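Study Notes Swap: your questions answered

Do I have to pay for anything?
Nope! I run the swap through Rellow, our campus library's sharing page, and every set of notes on it is free to read, print and scribble all over. We've got 64 subjects up so far, and I'm adding more in August.

Can I share notes I wrote for my own class?
Please do (I get very excited when new ones come in). Just make sure they're your own words, and leave out any pages scanned from a textbook.
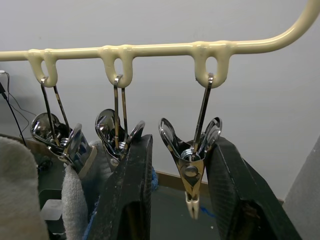
Metal clips hanging from a cream-coloured rod.

Who checks them?
I read everything first, then Jyoti Katiyar goes over the maths and science ones. Give us 3 weeks during exams, sorry!

Can lecturers use them in a course?
Yes, and a few already have. Keep the author's name on the front page and tell me which subject it's for, so I can add it to the list.

My file won't upload. Help?
It's probably too big. Anything over 600 pages needs splitting into parts, and PDFs behave much better than photos of your notebook. If it's still being stubborn, email it to me and I'll put it up myself.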